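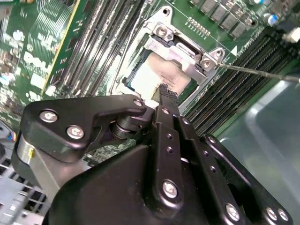

Workshop notebook, Pronberg site, board recovery. September.
Entry by Ž. Brabec. Read and agreed: V. Dunleavy.

Purpose of entry: to record the present division of work at the disassembly bench and the points raised by staff on the early shift.

Work at hand is processor removal from green desktop boards left in the chassis. The arm is assigned to the socket area. The technician keeps cable release, the coin cell and the final visual check. Until last month one technician carried out all of this by hand, with a target of 26 boards per shift. The target for the shared bench is unchanged until Koubek has reviewed it.

Screws on the retention bracket are to be treated as a technician's task wherever the head is worn. K. Tóth asked that this be written down, as the earlier instruction sheet left it open.

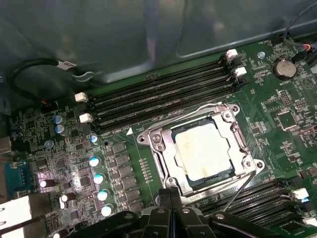 Notebook 2, page 15

Condition of parts. Old thermal paste is to be expected on the heat spreader and is not a reason to reject a processor. Cleaning is done at the wash station, after removal. Memory is taken out beforehand and logged separately. The lever must be confirmed as released before any upward force is applied; Cosik has been asked to add a hold step at this point, with a confirm button on the technician's side.

Staff matters. B. Ďurica reports less strain in the wrists and more in the neck, the latter from watching the screen. The screen is to be raised, and watching limited to one hour before a change of post. N. Sriwong notes that the work has become quieter and more solitary – the bench formerly seated a pair, who talked and checked each other's trays. She requests that the tray check in pairs be kept. Agreed.

Grading. It was asked whether pay grade follows the hand skill, which is now used less, or the supervision of the arm, which is not yet described in any grade. The question has been passed to the Stakov office. No reply at 13:00.

Open: wording of the lever step; screen bracket; spare fingertips, to be ordered by Tóth.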